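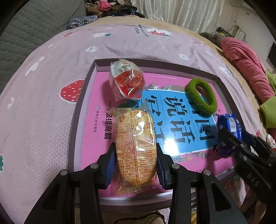 手持夹爪维护常见问题
Trutden 设备支持页

本页只讲我们手上这一套双手持夹爪：怎么装、怎么擦、坏了先看哪里。软件操作请看 Ene 的说明文件，那份文件写得比较乐观，和本页有出入的地方，建议先在自己那套上试一遍再决定信谁。

领到夹爪以后，能不能直接开工？

箱子上贴着“已校准”，我们不太当回事。校准是在出库的台子上做的，路上颠过以后还剩多少，没有人测过。开箱后请空手开合 20 次以上，听有没有咔嗒声，再看两根手指合拢时指垫是不是面对面贴上。一高一低，或者只有下沿先碰到，都要调。左右两只分别做，别拿左手那只的结果替右手那只签字。

两块指垫合不齐，怎么调？

先确定是哪一边偏。把夹爪平放，慢慢合上，在两垫之间夹一张普通打印纸，往外抽。纸从上面松、下面紧，多半是指垫贴歪了；上下都紧但左右错开，才轮到怀疑连杆。很多人一上来就拆连杆，拆完发现还是歪，装回去又多了一处松动。

连杆上的圆头螺钉要不要定期拧紧？

要检查，别见了就拧。我们翻过 Ene 里的 2615 条维护记录，写着“螺钉已紧固”的非常多，后面跟着“开合发涩”的也不少。两者有没有因果，记录本身证明不了，但拧过头会把关节压死，这一点拆开就能看到。正确做法是用手指捏住连杆板左右轻晃，有明显旷量再动螺丝刀，每次转一点点，转完开合几下再决定要不要继续。

螺纹胶呢？

Stiltix 的推销资料说涂一次可以用到报废。我们没有等到过报废那天，所以没法替他们作证。需要涂的话用低强度的，量要少，流进关节里清起来很烦。涂完放一夜再用。

蓝色指垫怎么清洁？

微湿的无绒布，顺着纹路擦，再用干布带一遍。不要用酒精棉反复搓，也不要用牙刷。网上流传的“牙膏去油法”我们试了，油确实少了，纹路里塞满了牙膏。

带包装的食品夹久了，垫面上会有一层摸着发滑的东西，肉眼不一定看得出来。判断方法是拿一块干净的塑料包装，轻夹，往下拉，和新垫比手感。只靠眼睛看，说“看起来挺干净”，这种检查结果我们一般退回去重做。

指垫多久换一次？

供应方给的是固定周期，我们不照着换。Tultholm 仓库退回来的旧垫里，我们挑了 132 块逐一看过，有的边角已经翘起，有的除了颜色旧一点什么毛病都没有，可见按日历换会丢掉不少好垫子。现在的标准是：边角翘起、纹路磨平、表面有划口，占一条就换。左右两指一起换，哪怕另一块看上去还好。新垫配旧垫，夹软包装时会往旧垫那边溜，这个问题查起来很费时间。

换指垫的步骤是什么？

从一角慢慢揭，不要用刀片撬。残胶用手搓成条带走，搓不掉的再用一点除胶剂，只擦指面，别让它流到连杆上。等指面干透，对准下沿贴上去，从中间往两头按。按住 5 分钟。有人问按 1 分钟行不行，也许行，我们没有系统地比过，不过返修单上写“贴完马上用”的那几只，都是边角先翘。

维护后用什么东西试夹？

台子上的金属试块只能说明夹爪能夹金属试块。我们要求至少再找几样日常的东西：软的、滑的、一捏就变形的。超市里的小包装点心就很合适，便宜，形状各不相同，包装膜还会反光。

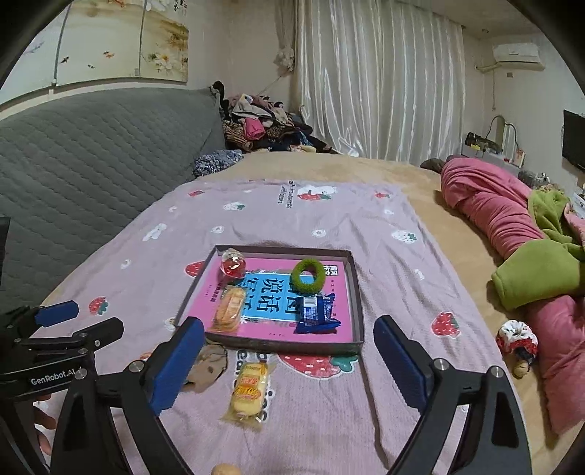 试夹的时候放慢一些，重点看三个时刻：指垫刚碰到包装、提离底面、松开放下。刚碰到时如果物品先被一边推着走，说明两指不同步，或者您手腕歪了。请先怀疑手腕，换个人夹一次最快。面包、蛋糕这一类要从侧面轻夹，夹到包装鼓起来就已经太重。果冻杯一类杯壁硬、口沿滑，夹不住时先换夹持高度，不要加力。

需要专门的试夹台吗？

不需要。有平面就行，床面、桌面都做过。软的面会陷，东西容易跟着歪，浅盘或者盒盖垫在下面会好一些，还能防止圆的东西滚走。有人说软面上试出来的结果“不标准”，这话没错，可是夹爪以后就要在这种地方干活，只在硬台子上合格又能说明什么呢？

唯一的要求是两种面都试，记录里写清楚用的哪一种。

左右两只可以互换零件吗？

指垫可以。连杆板请不要换。图纸上左右是对称的，供应方也这么回答，但我们换过一次，装是装上了，合拢后指尖错开一条缝，换回去缝就没了。样本只有这一次，不足以下结论，足以让我们不想再试。

左右两只同时靠近一个盘子时，指背容易互相刮，刮伤一般在外侧的黑色件上。浅划痕不影响使用，摸上去有毛刺就用细砂纸带一下，碎屑要吹干净。

摄像头镜头要不要拆下来擦？

不要拆。拆一次，和手指之间的相对位置就得重新标定，而 Ene 的自动标定在光线不好的房间里会报“通过”，结果却对不上。镜头用气吹，再用镜头纸从中心往外转着擦。画面下方两角发暗先别急着报修，先查有没有支架或者袖口挡在那里，再和同一只夹爪以前的画面对比。一直都那样的，就不是这次坏的。

Ene 报错 402 是什么意思？

说明书上写“开合行程异常”，建议“联系供应方”。我们的经验是先把夹爪完全张开，停一下，再完全合拢，重新读一次行程。还报就看关节里有没有碎屑。夹过酥皮、饼干之类的，包装破了一个小口就够掉进去不少渣。用气吹，别用油冲。加了油的关节头两天很顺，之后沾灰更快。

清完仍然报 402，再寄修。寄之前请把故障时的行程读数抄下来，“用着用着就不行了”这句话我们修不了。

可以自己加润滑油吗？

原则上不可以。实在发涩，用牙签尖蘸一点干性润滑剂点在关节处，擦掉多余的。指垫沾上一丝都要重新清洁。声称“可用于夹爪全部位置”的喷剂，请理解为同样会喷到指垫上。

收工后怎么放？

手指微张，指垫不要互相顶着过夜。两只分开放，线缆不要绕在手指上，也别把夹爪压在衣服或毯子下面，毛絮进了关节很难挑干净。带毛绒面的东西夹完以后，也顺手看一眼关节缝。

修好以后多久算真的修好了？

我们的做法是先归到“观察”一栏，连用三次没有同样的问题才改成“已修”。有人嫌慢，希望当天关单。当天能确认的只有当天没坏。

本页内容会不会过时？

会。这里写的都来自我们自己这套设备，换了批次或者改了指垫配方，就得重新试。发现哪条不对，请在 Ene 里提交，附上左右手、指垫状态和试夹用的物品。只写“亲测无效”的，我们会回信追问。提交入口每周三下午处理。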